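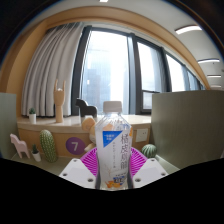 Priltby drying oven logs, release 3

Temperature and door-event records from 12 bench drying ovens at the Skidside materials lab. The ovens are used for moisture content work on soils, powders and filter papers.

Contents

runs/ holds one CSV file per run, 340 files in total. ovens.csv lists chamber volume, shelf count and fan type for each oven. faults.csv lists the 205 door openings and heater trips logged during runs.

Columns in each run file

t_s: seconds since the setpoint was entered
set_c: setpoint in degrees Celsius
air_c: reading from the built-in sensor
shelf_c: reading from a separate probe clipped to the middle shelf
door: 0 closed, 1 open
vent: flap position, 0 to 10

Known problems

The shelf probe on oven 7 reads high above 150 °C. Values are left as recorded — apply the offset in ovens.csv if you need them corrected. Vent position was typed in by hand until October and is blank in many older runs. Two ovens share a power circuit, and their warm-up curves are slower when both are switched on together.

Runs shorter than ten minutes were dropped. Gaps in air_c are stored as empty fields, never as zero.

Loading

Files are UTF-8, comma separated, with a header row. The Ilta reader script in tools/ joins runs to oven details by oven_id.

Maintainers

Suqin Xia (logging, run files), Elfriede Reisinger (probe calibration). Report errors with the run number and the row.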